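Vornley Data Connector User Guide
Section 4: Setting Up a Scheduled Refresh

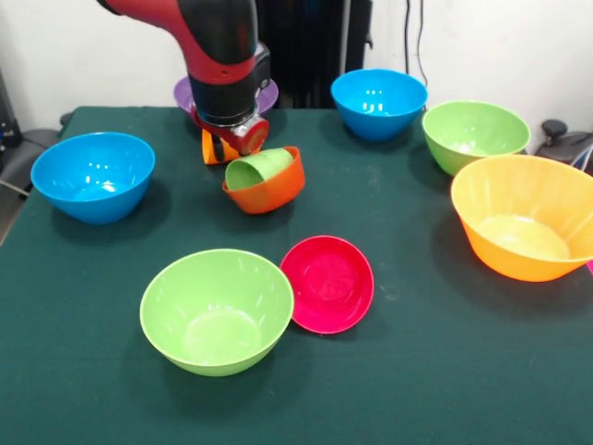
Figure 4. Bowls, plates and cups on a green tablecloth.

A scheduled refresh reloads your tables from the source so that reports open with current rows. Set up the source connection (Section 3) before you start. You need Editor rights on the workspace.

4.1 Create the schedule

1. Open the workspace and select Queries in the left menu.
2. Click the query you want to refresh. If it feeds other queries, pick the last one in the chain. The earlier ones run with it.
3. Select Schedule, then New.
4. Type a name. Names can be up to 30 characters and can't contain a slash.
5. Under Repeat, choose Hourly, Daily or Monthly.
6. Enter a start time. The time zone is the one saved in the workspace settings, which may differ from the one on your computer.
7. Click Save. The status changes to Waiting.

Note: A monthly schedule set for day 31 runs on the last day of shorter months.

4.2 Limit the rows for a test run

Run a short test before you turn on a full refresh.

1. Open the schedule and select Test.
2. In Row limit, enter 200.
3. Leave Write to table unchecked.
4. Click Run and wait for the preview.
5. Check the column types in the preview. Date columns that show as text must be fixed in the query first. Changing them in the report will not help.

Caution: If Write to table is checked, the test replaces the full table with the limited rows. There is no undo. Run a full refresh to get the rows back.

4.3 Turn on the refresh

1. Go back to the schedule and switch Active to On.
2. Under Notify, add at least one email address. Separate addresses with a semicolon.
3. Click Save again. Switching to On does not save by itself.

4.4 If a refresh fails

Error 17: The password for the source has expired. Enter it again under Connections.
Error 223: A column was renamed or removed in the source. Open the query, find the step marked in red and correct the column name.

After three failed runs in a row the schedule is switched off and must be turned on by hand. The log for each run is kept under History until the schedule is deleted.

Section revised in October by Damian Sikora. For gateway settings, see Section 5.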